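Robotics Club Teaches Two Arms to Share

Aug 11, 2019

STELTLOW - The summer robotics club at Salcedo Community College has spent most of its vacation on a problem that the average toddler settles before lunch: taking a thing out of one cup and putting it in another.

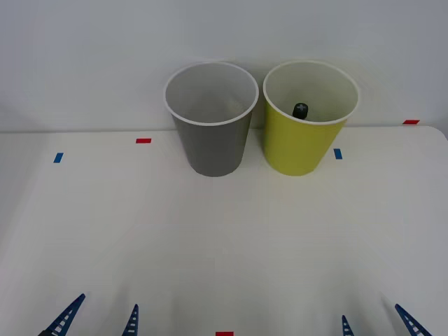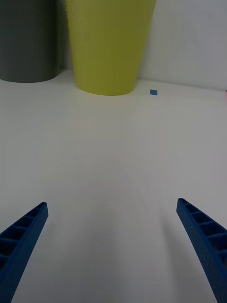
At work on the cup exercise, Salcedo robotics club.

The club is getting ready for the Nivia Student Handling Contest, which comes to Steltlow in October and is open to teams that build or program their own arms. Last year Salcedo entered with a single arm and finished low enough that the results sheet had to be turned over. Club president Noelia Alcaraz decided that the answer was a second arm. "We had one arm that didn't know what it was doing," she said. "Now they can consult." The task looks like nothing much: a gray cup, a yellow-green one, and some bits of red and blue tape on a white table. The blue fingers on the grippers have ribs running across them like the rungs of a ladder, and members have argued over the number of rungs with a passion usually kept for parking.

Under the contest rules, one arm must steady a cup while the other reaches in. Neither may tip it over, and a cup that leaves the table ends the attempt. Teams get 4 minutes per attempt, a limit that Salcedo's arms used to regard as a warm-up period.

The club keeps a log of every practice run, good or bad. As of this week it held 1031 entries, of which 347 are marked "clean." A further 88 are marked "clean-ish," a category the contest does not recognize. Alcaraz has asked the members to stop using it, and they have cut back.

Maximiliano Arroyo wrote most of the code that keeps the arms from hitting each other. He described his method as making both of them very polite, and admitted that for part of June they were too polite, each waiting for the other to go first until somebody switched off the power.

Faculty adviser Amnuay Jaidee, who teaches machine design, said he tries to stay out of it. He has made one ruling all summer, forbidding students to reach in and finish the job by hand when visitors are watching.

Money for the second arm came from Irnow, a packaging firm on the east side of town. Estíbaliz Zabala of Irnow stopped in last month to see how it was being spent and stayed two hours. She said the arms were slower than anything on her own line but had much better company.

Salcedo will send six students to the contest. Adoración Vidal, a first-year member, has been picked to call the start of each run, having the loudest voice. The club meets in Room 12 of the technology building and takes new members until the end of the month. No experience is required, though patience will be checked at the door.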